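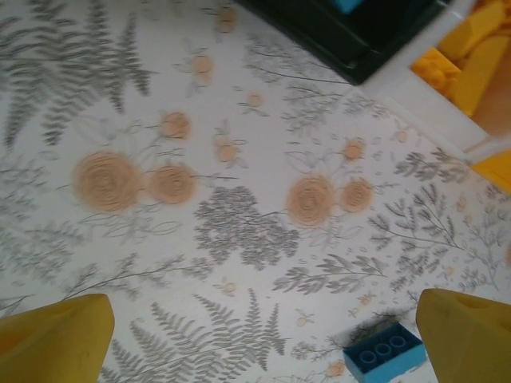

Quick one tonight, dinner's in the oven and I have 21 minutes on the timer. Been meaning to write up the Great Brick Sort since December and it just keeps getting longer in my head.

So. The toy bricks. We inherited two tubs from the cousins, on top of what we had, on top of the thrift store bag (the Sriwong place by the bus depot, cheap, sticky, worth it). The label on the biggest tub said 2440 pieces. No way I'm checking.

First mistake – sorting on the carpet. Bricks go down into carpet and stay there until you are barefoot. Second mistake was the dining table, because then nobody could eat. What works for us is a printed cloth with a pale background. Ours is the fern one, gray leaves and little peachy-orange flowers, a Fladia pattern I bought for the patio and never used on the patio. I was worried the print would be too busy and I'd lose pieces in all that leaf. Nope. A blue brick on gray and peach just jumps out at you. Blue's the easiest. The gray ones I can't speak for, I'd probably swap to a plain sheet for gray.

How I do it now, more or less:

Wash first. Mesh bag, warm water, dish soap, swish, lay out on a towel overnight. Don't skip the overnight part, I did and the first bin smelled like a pond.

Then dump a small pile. Small! Two handfuls. A big pile makes you want to quit.

Sort by type before color. I know, I know, rainbow bins look so pretty. But try finding one skinny blue piece in a bin of four hundred blue pieces. Plates together, wheels together, weird bits together. Color only for the plain bricks, becuase there are so many of them.

Anything chewed goes in the chewed jar. Still deciding about the chewed jar.

And wallpaper! I have to talk about the wallpaper because I got more questions on that than on anything useful. Yes it's wallpaper on three sides, yes it's the leftover Larodier roll from the hallway, brown and gray medallions running in stripes over cream. Does it go with ferns? Not really. Do I care? Some days. My sister says it looks like a hotel from a movie where something bad happens. I like walls around a work area though, stuff doesn't roll off into the next county, and the paper makes it feel like a tiny room instead of a box. 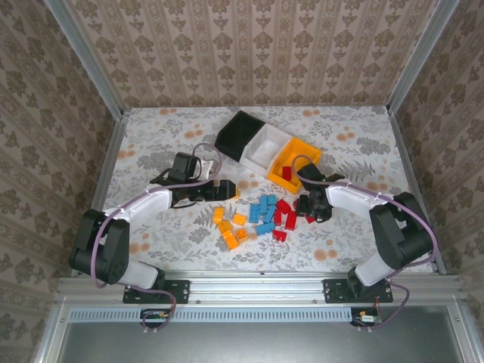 Medallions on the walls, ferns on the floor. I've stopped fighting it.

If you're doing your own: buy more paper than you think you need. Matching stripes at a corner eats paper. I lost a good strip to one bad cut, and then had to go hunting in the closet for the end of the roll at 11 at night with a headlamp. Paste, smooth from the middle out, trim last. Sharp blade, new one, not the one that's been opening packages all year.

The cloth I keep loose at home so it can be shaken out. Iron it on low, from the back. Creases are where the small studs and one-by-ones hide and I mean that very literaly, I found three in one fold on Tuesday.

For storage I ended up with the Dranaline drawers, the shallow ones. Lids were a fail for us, lids get separated from boxes within a day and then you just have boxes. Drawers stay with the drawers. I taped one brick to the front of each so even the four year old can put things back where they go. Sometimes she does.

Still to do: the wheels, the tiny people (so many without hair), the instruction booklets that are all stuck together. Also the second tub. Haven't opened the second tub. It's in the garage, under the camping stuff, and it can stay there a bit longer.

Oven's beeping, gotta go. If anyone has a trick for getting old sticker goo off the flat pieces please leave it in the comments – vinegar did nothing and I'm scared to try the stronger stuff.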